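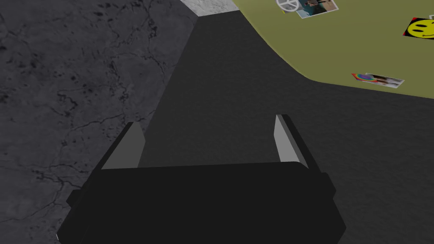 대리석 상판의 얼룩은 대부분 얼룩이 아니다

자료실 > 마감재 > 석재 > 인터뷰
분류: 실내 석재 / 유지관리
2021년 11월 | 글 맥신 할리데이

카순 바타차르지는 나모돌름(Namodholm)에서 실내 석재의 하자 진단을 맡고 있다. 의뢰의 대부분은 주방과 욕실의 대리석 상판이며, 접수 사유란에는 거의 언제나 '얼룩'이라고 적혀 있다. 그는 이 단어가 진단을 늦춘다고 말한다.

"얼룩은 이물질이 기공 안으로 들어간 상태입니다. 그런데 접수되는 건의 상당수는 산에 의한 부식입니다. 탄산칼슘이 녹아서 표면의 광이 죽은 것이지, 색소가 들어간 게 아닙니다. 빼낼 물질이 없으니 습포를 붙여도 변화가 없습니다."

구분은 광원을 낮은 각도로 비추는 데서 시작한다. 정면에서 색이 달라 보이지 않고 비스듬히 볼 때만 윤곽이 드러나면 부식으로 분류한다. 어느 각도에서나 색이 짙으면 침투로 본다. 두 가지가 겹친 경우도 많다. 레드와인이 그렇고, 식초가 든 소스가 그렇다. 이때는 침투를 먼저 처리하고 연마를 나중에 한다. 순서를 바꾸면 연마 과정의 물이 색소를 더 넓게 퍼뜨린다.

나모돌름은 지난 2월까지 접수한 204건을 원인별로 다시 분류했다. 기록 양식이 중간에 한 차례 바뀌어 초기 자료의 일부는 사진만 보고 판정해야 했다. 바타차르지는 이 점을 결과표의 각주에 밝혀 두었다.

"사진 판정은 신뢰도가 떨어집니다. 조명 각도를 모르니까요. 그래서 현장 판정과 합산하지 않고 따로 집계했습니다."

발수제는 어디까지 막는가

침투형 발수제에 대한 기대는 대체로 과하다는 것이 그의 견해다. 발수제는 기공 벽의 표면장력을 바꿔 액체가 스며드는 속도를 늦춘다. 표면의 탄산칼슘은 그대로 노출되어 있으므로 산과의 반응은 막지 못한다. 레몬즙을 흘렸을 때의 결과는 발수제를 바른 판과 바르지 않은 판에서 거의 같다.

"물방울이 맺히는 걸 보고 안심하시는데, 그건 물에 대한 시험입니다. 기름은 또 다릅니다. 제품 설명서에 발유 항목이 따로 있는지부터 확인하시라고 합니다."

진단팀이 쓰는 흡수 시험은 사내에서 플레르네드스카(Flernedska) 절차라고 부른다. 상판의 눈에 덜 띄는 자리에 물을 떨어뜨려 덮고, 정해진 시간이 지난 뒤 닦아 내어 색 변화를 기록한다. 같은 자리에서 반복하지 않으며, 싱크대 둘레와 벽 쪽을 나누어 측정한다. 한 장의 판에서도 사용 빈도에 따라 값이 달라지기 때문이다.

재시공 주기를 묻자 그는 연 단위 숫자를 내놓지 않았다. 흡수 시험 결과가 기준을 벗어난 구역에만 다시 바르는 것이 원칙이라고 했다. 흡수가 일어나지 않는 면에 덧바른 발수제는 표면에 남아 끈적한 막이 되고, 여기에 먼지가 붙는다. 이 막을 석재의 변색으로 오인한 접수도 있었다. 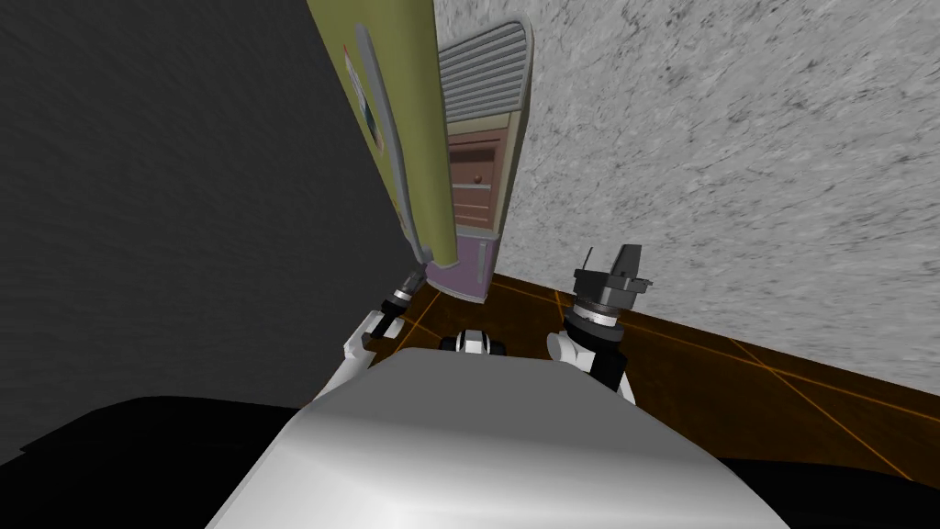

파르자나 카심은 주기를 정하지 않는 방식에 반대한다. 사용자가 흡수 시험을 스스로 하는 경우는 드물고, 시험을 전제로 한 관리 지침은 현장에서 지침이 없는 것과 같다는 것이다. 차라리 짧은 주기를 못 박고 잔여물 제거 단계를 의무로 넣는 편이 하자를 줄인다고 그는 주장한다.

바타차르지는 이 의견의 앞부분에는 동의했다. "시험을 안 하신다는 건 맞습니다. 다만 잔여물 제거도 안 하십니다. 설명서에서 건너뛰는 단계가 하나 옮겨 갈 뿐이라고 봅니다."

연마의 순서

부식된 면의 복구는 연마로 한다. 깊이가 얕으면 고운 입도에서 시작해 분말 광택으로 끝낼 수 있다. 손톱 끝에 단차가 걸릴 정도면 80번 패드까지 내려가야 할 때가 있는데, 이 경우 해당 부위만 작업하면 반사상이 휘어 보인다. 그래서 이음매에서 이음매까지 한 면 전체를 작업 범위로 잡는다.

"부분 연마를 원하시는 이유는 비용입니다. 이해합니다. 하지만 짙은 색 돌은 국부 연마 자국이 밝은 색보다 훨씬 잘 보입니다. 견적서에 두 안을 같이 적고, 부분 연마 쪽에는 반사 왜곡 가능성을 명시합니다."

플루르카우(Flurkau) 현장에서 나온 짙은 회색 상판이 그런 사례였다. 같은 번수의 패드를 썼는데도 작업자가 바뀐 지점에서 광택도가 달라졌다. 원인은 회전수였다. 이후 작업 일지에는 패드 번수와 함께 회전수와 급수량을 적는 칸이 생겼다. 광택도 편차의 허용치는 5로 정했다.

세제 문제도 짚었다. 욕실용 물때 제거제는 대부분 산성이며 석회질을 녹이도록 만들어졌다. 대리석의 주성분이 같은 계열이므로 제품은 제 기능대로 작동한 셈이다. 그는 중성 세제를 희석해 쓰고, 물기를 남기지 않는 것 이상의 일상 관리는 권하지 않는다. 자체 배합한 중성 세제 '도(Do)'는 진단 고객에게만 제공하며, 시판 중성 세제와 성능 차이를 확인한 바는 없다고 덧붙였다.

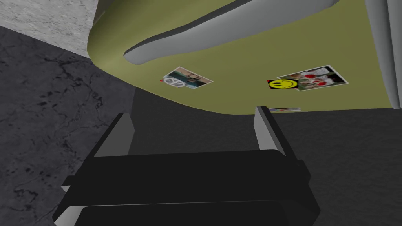
짙은 회색 대리석 표면과 올리브그린 패널.

벽체나 문판과 맞닿는 모서리는 별도로 다룬다. 석재와 목질 보드는 습도에 따른 변형률이 다르고, 줄눈을 경질재로 채우면 그 차이가 모서리 파손으로 나타난다. 실리콘을 쓰되 석재용 비오염성 제품이어야 한다. 일반 실리콘에서는 가소제가 빠져나와 줄눈을 따라 어두운 띠를 만든다. 이 띠는 기공 안쪽에 있으므로 연마로 없어지지 않고, 용제 습포를 여러 차례 반복해야 옅어진다.

그가 확인한 줄눈 변색은 거의 모두 시공 때 쓴 실리콘의 품명을 알 수 없는 현장에서 나왔다. 시공사에 문의해도 답을 얻지 못하는 일이 잦다.

"빈 카트리지 라벨을 찍어 두시면 됩니다. 돌의 이름보다 실리콘의 이름이 나중에 더 쓸모 있는 경우가 많습니다."

진단팀은 현재 줄눈 변색만 따로 모은 자료를 정리하고 있다. 실리콘의 종류와 줄눈 폭, 석재의 흡수율을 한 표에 넣는 작업이다. 공개 시점은 정해지지 않았다.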